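Pulaven tracking and grasp planning: frequently asked questions

Reading time: 6 minutes

These questions come from the people who install Pulaven or write their own modules for it. I collect them and answer them once here, so that we do not write the same e-mail many times. Last changed on January 27, 2022. If your question is missing, write to Unathi Oosthuizen.

What does Pulaven do, and what does it leave to me?

Pulaven reads the wrist camera, estimates where the gripper is, finds objects and proposes a grasp. It does not move anything by itself. The motion is sent by Hurnitz, our controller, or by your own controller if you prefer. Between the two there is a small queue of poses. If you replace Hurnitz, please read the chapter about the queue first, as most of the strange behaviour we see starts there.

Do I need a depth camera?

No. A normal colour camera is enough for tracking. For grasp proposals on boxes and cups it is also enough. For bags and soft packages the result with colour only is weaker, and we recommend depth if you have it. But please see the next question, because depth has its own trouble with clear film.

Why does the tracker lose its position when the gripper is close to a plastic bag?

This is the question we receive most. The tracker looks for small points which stay in the same place on the object when the camera moves. On shiny film the strongest points are the reflections, and a reflection travels over the creases when you move. The tracker believes these points, and the estimated pose slides away to one side. At a close distance the bag can also fill almost the whole view, so there are few good points left from the table or the wall to correct the error.
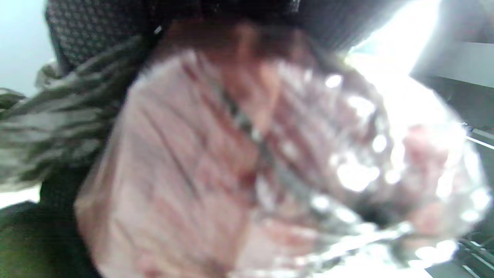 Motion blur makes it worse. When the hand turns quickly, the fine texture of cloth and walls is smeared and the detector finds nothing in it, but a bright highlight survives the blur very well. So exactly the wrong points remain. In version 4 we added a mask for overexposed areas. Switch it on with highlight_mask in the tracker settings. It is off by default, as it costs some speed on small computers.

If the mask does not help, try a shorter exposure and more light from the side. A lamp straight behind the object is the worst case.

Should I delete blurred images from my recordings?

Please do not delete them by hand. The timestamps must stay complete, otherwise Hurnitz interpolates over the hole and the path becomes too smooth. Run the Rudd tool on the recording. It gives each image a sharpness score and writes the score in a separate file. The training script can then ignore the images below your limit, while the tracker still knows that they existed.

Which limit should I use for the sharpness score?

The standard value is 44. It was chosen on our own recordings in kitchens and offices, so it is a starting point and you should check it with your lens. If more than half of a recording falls below the limit, the exposure is too long and it is better to record again.

The object detector marks a hand as part of the package. Is this a bug?

It is a known weakness. When skin is seen through film, or something of a similar colour is inside the film, the segmentation often joins both into one region. The planner may then propose a grasp on the fingers. For this reason the planner refuses every proposal when the hand probability is high anywhere in the region. You will see "grasp withheld" in the log. Do not turn this check off when people are near the arm.

How long does the tracker need to recover?

After a loss it tries to find the last good keyframe. This can take up to 6 seconds if the map is large. During this time the pose is marked as invalid, and your controller must respect the mark. Hurnitz stops and waits. We have seen own controllers which continue with the last speed, and this is dangerous.

Can I use the Skemirow simulator to test soft packages?

Partly. Skemirow can render transparent film, but the creases are much too regular and the highlights do not move as they should. It is good for testing the queue, the stop signal and the log. For the tracker itself please use real recordings.

Where do I report a problem?

Send the log, the settings file and 3 seconds of recording before and after the fault. Please do not compress the recording again, the tracker results change when you do it. A new release is planned for September, and reports with a complete recording are looked at first.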